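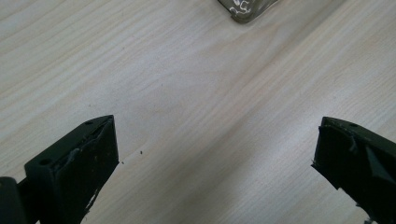
Helle Tischplatte: nachölen oder so lassen?

Wumo-Forum > Möbel und Oberflächen > Tische
6 Antworten

tischkante_sued
5. Januar 2025
Wir haben seit August den Esstisch Tuhiwai in der hellen Ausführung, 161 cm lang. Gefällt uns gut, die Maserung ist ruhig und nicht zu gelb. Jetzt meine Frage: Im Katalog stand "helles Holz, geölt". Die Platte glänzt bei Seitenlicht aber ziemlich gleichmäßig und fühlt sich sehr glatt an. Mein Schwager meint, das sei Laminat oder zumindest lackiert, und Öl würde darauf nur schmieren. Foto habe ich oben angehängt. Hat jemand denselben Tisch und schon einmal nachgeölt?

Dazu noch: Auf der Platte steht bei uns fast immer etwas aus Glas. Muss ich mir wegen Rändern Gedanken machen?

mohnbroetchen
Nach dem Foto schwer zu sagen. Die Reflexion quer über die Platte sieht für mich nach Lack oder Laminat aus. Geöltes Holz ist meistens stumpfer. Schau mal an der Stirnkante nach. Wenn die Linien dort einfach aufhören und ein Streifen angesetzt ist, dann ist es kein Massivholz.

kellerwerk6
Da muss ich widersprechen. Hartwachsöl kann genauso spiegeln, vor allem wenn es poliert wurde. Unser Regal von Gritalen ist massiv und geölt und sieht bei Licht vom Fenster genau so aus. Die Maserung läuft bei dir schön wellig durch, da sehe ich keine Wiederholung im Muster. Bei Laminat kommt irgendwann dieselbe Stelle noch einmal.

mohnbroetchen
Auf so einem kleinen Ausschnitt kommt bei keinem Dekor etwas doppelt vor. Das beweist gar nichts.

kellerwerk6
Stimmt, dafür bräuchte man die ganze Platte. Trotzdem würde ich vom Glanz nicht auf Laminat schließen.

lindenhof_b
Macht doch den Wassertropfentest. Einen Tropfen an einer unauffälligen Stelle auf die Platte, 15 Minuten warten, abwischen. Wird die Stelle dunkler, ist die Oberfläche offen und kann Öl vertragen. Passiert nichts, ist sie dicht. Wobei frisches Öl auch dicht sein kann, ganz eindeutig ist es also nicht. Am sichersten ist die Unterseite, da sparen die Hersteller gern.

Zu den Glasrändern: Ein trockenes Glas macht gar nichts. Problematisch sind nasse Böden, die über Nacht stehen bleiben. Wir haben Filzuntersetzer, die nehmen aber Wasser auf und machen es schlimmer. Kork ist besser.

tischkante_sued
Danke euch. An der Stirnkante sieht man einen feinen Absatz, ungefähr so dick wie ein Fingernagel. Der Tropfen ist nach der Wartezeit einfach abgeperlt, kein Fleck. Unten ist die Platte deutlich rauer und etwas grauer. Ich tippe jetzt auch auf eine beschichtete Oberfläche. Das Öl von Vamov, das ich schon gekauft hatte, lasse ich zu. Kann man das an einem Schneidebrett verwenden?

lindenhof_b
Nur wenn auf der Dose steht, dass es für Lebensmittelkontakt geeignet ist. Den Tisch nur feucht abwischen und trockenreiben, keine Scheuermilch. Und frag beim Händler nach, was genau verbaut ist. "Geölt" im Katalog und dann beschichtet geliefert würde ich nicht hinnehmen, bei uns waren es damals 503 Euro.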